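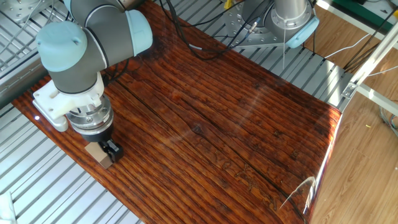 Jocelyn Navarro
Contributing writer, shop equipment and small automation

The Ultmont open day runs on a Sunday, which tells you who they think their customers are: people with a small shop and no free weekdays. I got there at 4, when the doughnuts had been reduced to a box.

The product on show was Kamivum, a subscription that puts an arm, a gripper and a camera on your bench and sends a person to set it up. The fee is $597 a month with a minimum term of 7 months. The brochure calls this "commitment-light." My gym used to say the same.

The demo job was handling small wooden blocks on a slab of wood varnished like a hotel bar. I asked why they had picked a surface with that much glare. Vavine, the training firm that sets up the demos, said customers' benches are never matte gray either, and I had to give them that one.

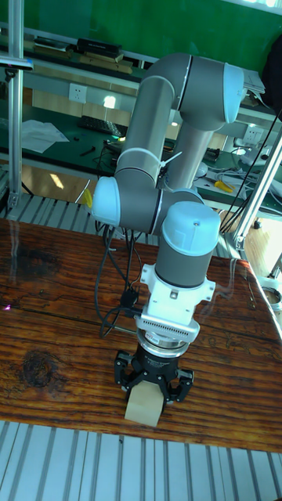
The gripper is the part I'd pay for. It is a plain black two-finger affair, and the rep let me handle a spare, which felt solid enough to survive my nephew. The cabling is another matter. It hangs off the arm in a bundle, and there is a cable tie around the forearm with its tail still on. I have the same system behind my television.

Teaching the arm a new job takes 2 visits, according to the rep, and a third is billed. Ask what counts as a new job. I did, and got a long answer involving the word "scope."

Spare parts come through Yensuk, who had a table by the door and a price list they preferred to email. Mine hasn't shown up yet.

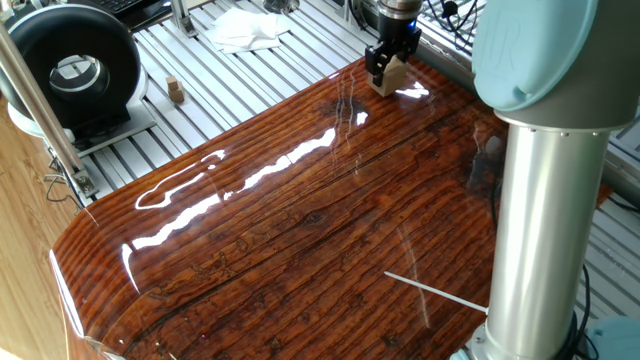
If you're going in September

Parking is behind the building, and the sign is small. Bring one of your own parts and ask them to quote on it. Eat first.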